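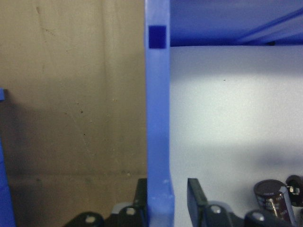
Clavell Drawer Organizer System, reviewed after ten months

Review by Branwen Gethin
Updated 19 January 2025

I bought the Clavell system last March for a small workshop that doubles as a laundry room. Before that I kept screws, wall anchors, picture hooks and sewing notions in coffee cans and a couple of old cookie tins. I have now used the organizer long enough to say what works and what doesn't.

What you get

The standard set is a steel cabinet with 20 shallow drawers and a bag of snap-in dividers. A deeper version with fewer drawers costs more, and I have not tried it. The cabinet can stand on a bench or hang on a wall. Mine hangs from two studs over the washing machine, at chest height.

The cabinet arrives assembled. The drawers come stacked in a separate carton with paper between them, and one of mine had a cracked front corner. Clavell sent a new one after I emailed a photo. It took nine days and they did not ask for the old one back.

Mounting

The wall bracket is a single folded strip with slots. You screw it to the studs and drop the cabinet over it. The screws in the bag are too short if you have anything thicker than ordinary drywall. I used longer ones I already had. The instructions do not mention stud spacing, and the slots do not line up with 16-inch centers unless you use the outermost pair. Check this before you drill.

Once it was up, it stayed up. Fully loaded it is heavy, and I would not trust it to anchors alone.

The drawers

They slide on plain runners with no bearings. When new they were stiff, and I rubbed a little candle wax on the edges. Since then they have been fine. There is a stop at the back so a drawer does not fall out when you pull it quickly. You have to lift the front slightly to take it all the way out. This becomes a habit after a week.

Each front has a slot for a paper label. The clear covers are sold separately, which I think is cheap of them. I cut strips from index cards and skipped the covers. The labels have gotten a bit grubby but they are readable.

The dividers

These are the best part. They click into notches along the drawer sides and hold firmly enough that small screws do not creep underneath. I had a set of Nelteo drawers before this where the dividers floated up every time the drawer was closed hard, and by the end of a month I had one mixed drawer of everything.

The notches are fairly far apart, so you cannot make very narrow sections. For sewing machine needles and watch batteries I ended up putting pill boxes inside the drawers. It would help if there were a finer spacing on at least a few of them.

You also do not get enough dividers to split every drawer. I bought one extra pack and have a few left over.

Moisture

The room gets damp when the dryer vent hose slips, which it has done twice. The cabinet shows a little rust on the bottom rear edge where I scratched the paint during mounting. The rest is clean. I keep a packet of silica gel in the drawer with the drill bits.

How it compares

Genji Hoshino, who lives next door, has the Pesonen cabinet and let me spend an afternoon with it. The Pesonen has smoother runners and a nicer handle shape. Its dividers slot in from above and are a little loose, though he stores mostly larger hardware and doesn't mind. If your parts are big, I would call the two even. If you keep a lot of tiny things, get the Clavell.

The Trusari stackable boxes are a different idea. You can carry one box to the job, and that is handy, but the box you want is always at the bottom of the stack. I kept two for plumbing parts and gave the rest away.

Problems so far

One runner has worn enough that the drawer tilts when it is full. I moved that drawer's contents to the top row, where I keep light things. The paint on the cabinet chips easily. The drawer fronts pick up fingerprints, and dish soap takes them off.

Should you buy it?

If you have a wall with studs in the right place and a lot of small parts, yes. If you rent and can't drill, the bench position works, but the cabinet needs weight in the lower drawers or it will rock when you open the top ones.

Pros: firm dividers, solid drawer stop, replacement parts sent without fuss
Cons: short mounting screws, label covers cost extra, paint chips

Rating: 4 out of 5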